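Paddock and Pit Lane Walkround, Savchuk Club Circuit
April, before the opening round
Walked by me, with Maksym Shevchuk on the radio from race control

I started at 7:15 with the dew still on the grass and did the lap on foot, clockwise, same way the cars go. Comments are longer than the form wants, sorry, the boxes are tiny and I like to talk.

1. Pit wall and signaling platform
Status: OK
Fence panels all pinned. The wobbly step by box six got its new bolt over the winter and I jumped on it a few times to be sure (solid!).

2. Pit lane surface
Status: OK with comment
Swept, no standing water. There's an old oil stain outside box two that looks slick but isn't, I dragged my boot through it both ways. Speed limit is 40 and the board at the entry is clean. The board at the exit is faded and I'd love a new one before the summer rounds.

3. Fire extinguishers, pit lane
Status: ACTION
All gauges in the green except the one in box nine, which is sitting right on the line. Tag number 227. I pulled it and put the spare in its place. Please get 227 recharged and don't let anyone "just borrow" it for the kart shed.

4. Turn 1 tire barrier
Status: OK
Belting is tight, bolts are tight. The Jornix conveyor belting we put on the front face has held up way better than the old stuff, and I was the one grumbling about the price.

5. Turn 3 gravel trap
Status: ACTION
Packed hard as a parking lot along the outer edge. A car would skate right over it. Needs raking to full depth before anybody goes out, and I mean the tractor, a guy with a garden rake won't do it. Maksym has put it on the morning list.

6. Marshal posts
Status: OK with comment
Flags present at every post. The yellow at post five is starting to fray, fine for this weekend, swap it after. Radio check was good everywhere except post eight, where I got Maksym in little chopped-up bits until I changed the battery. The Skillska headsets are comfy but they do eat batteries, so bring two each.

7. Medical car and access road
Status: OK
Odometer 3,000 on the nose, which made me happy for no good reason. Gate at the back of Turn 6 opens with one hand now. Kit bag sealed, seal number 894 written in the log.

8. Paddock hospitality tent
Status: OK with comment
Guy ropes pegged, exits clear on both sides. Cable to the coffee urn runs across the walkway, so I taped it down, but a proper rubber ramp would be better.
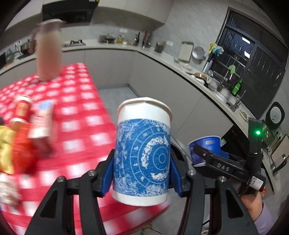 9. Fuel storage
Status: OK
Locked, signed, drip trays in. Ganell cabinet door closes by itself like it's supposed to. Key is back on the hook in race control.

10. Scrutineering bay
Status: OPEN
Couldn't finish this one. Severyn Holovko had the scales in pieces for leveling and I wasn't going to stand on his toes. He'll sign for it himself before noon.

To recheck before cars go out: items 3, 5 and 10. Find me on channel two.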